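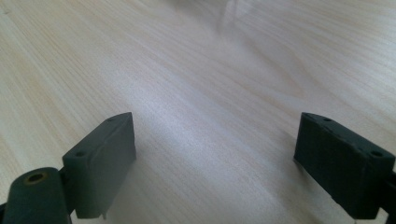
By the second day the gripper felt like part of my arm, Anouk Bakker wrote after our last round, and the hard part was learning to slow down.

Fovano is looking for 12 people to show everyday table tasks with a hand-held gripper. You hold the tool, close the two fingers on an object, and move it where the task card says. The recordings are used to train robot arms to do the same work. No experience with robots is needed.

What you will do
Pick up, turn, stack and put down household objects at a table. Repeat each task many times, starting from a different spot each time. Mark the attempts that went wrong – we keep those too.

Who can apply
Adults 18 and over who can stand for up to 2 hours at a stretch and have good use of at least one hand. Left-handed people are very welcome. Please tell us about any recent wrist or shoulder injury.

When and where
Sessions run on weekdays in August at our Chisholm workshop, second floor. Each shift is 7 hours with a paid lunch break. You would work 9 shifts in all, and we can spread them over the month if you have other commitments.

A few shifts will use the remote station, where you steer an arm with a pair of handles. Training for that is paid at the same rate.

To apply, send your name, phone number and free dates to Danai Stergiou at the front office. Please put "gripper sessions" in the subject line.

Posted Tuesday, July 5, 2022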